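Filed under: Shop Notebook / Visits and Open Days

May 3, 2024
Lieselotte Rieger

Open day write-up, before I forget everything. Those of you who were stuck in Jidelville finishing the conveyor job, this one is mostly for you. The rest of you were there and can correct me.

We drove over to Wiltanberg early and still had trouble parking. Kuhlmann had opened up the whole ground floor this time (last April it was just the front hall and a slide show, remember?) and they'd split it into stations you could wander between. Coffee was decent. The badge printer wasn't working so we all wrote our names on tape.

Started at the palletizing cell, which I'm going to skip over because it's the same one from their catalog and I have the brochure if anybody wants it. Good cell guarding, though, and I liked how they routed the air lines. I made a sketch, it's on the back of the parking receipt, taped in on the next page.

Then the hand-held gripper station, and I'll admit I stayed there way too long! You hold the gripper yourself, pick things up and pass them around, and the recordings go toward teaching an arm to do the same job later. I've read plenty about this and had never had one in my hands. They're bulkier than I pictured. The first five minutes I kept closing too early, and my wrist was rolling all over the place because I was trying to steer with my elbow. The woman running the station told me to slow down and look at the object instead of the fingers, and that helped a lot.
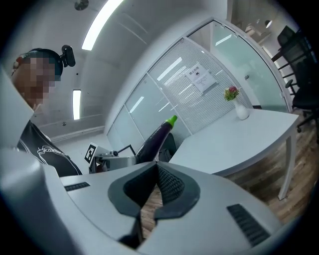
The soft stuff and the odd shapes were where it got fun. A block you can grab any old way, but anything tapered wants to squirt out if you catch it near the narrow end, and you have to think about which way it'll be pointing when you hand it over. I asked how many tries they throw out. They said they had 200 recordings planned for the day and were hoping to keep 68 percent, which was lower than I'd have guessed, and the main reason for tossing one is people hesitating halfway. (I hesitate halfway. I'm sure I'm in the reject pile.)

Things I wrote on my hand and am copying down now:

- Markers on the grippers need to stay visible to the camera the whole time. A sleeve or a thumb over one and that take is no good.
- They check calibration every 90 minutes. We do ours once a day on the bench unit. Worth a try?
- Reset the objects by hand between takes and don't be too neat about it. They want the variety.
- Ask about grip pad wear. I forgot to, sorry.

After lunch there was a talk from the Inthorpe people on maintenance schedules. Dry, but the bit on logging small faults before they turn into big ones was useful and I'd like us to steal their form. It has 2 columns, what happened and what you did, and that's the entire form. Ours has so many boxes that we leave most of them blank.

I also talked to a guy from a packaging outfit who wants to automate bagging produce and has been quoted a price that made me wince. Told him to come see our feeder before he signs anything. He has my number, so if somebody calls asking about cucumbers, be nice.

To do: write Kuhlmann a thank-you, ask whether they'd let two of us come back for a half day on the hand-held units, find the adapter I lent to their front desk. It has our green tape on it.

Left at four, terrible traffic.

3 comments

mattson_bench
Yes to the calibration thing. Our bench unit drifts by afternoon, I've been grumbling about it for weeks. I can set a timer and try it on the next run.

Priya K.
Please get me on the list for the half day! Also the cucumber guy called, he's coming by with samples.

dwl
Adapter is in the van, under the passenger seat. You never lent it to them.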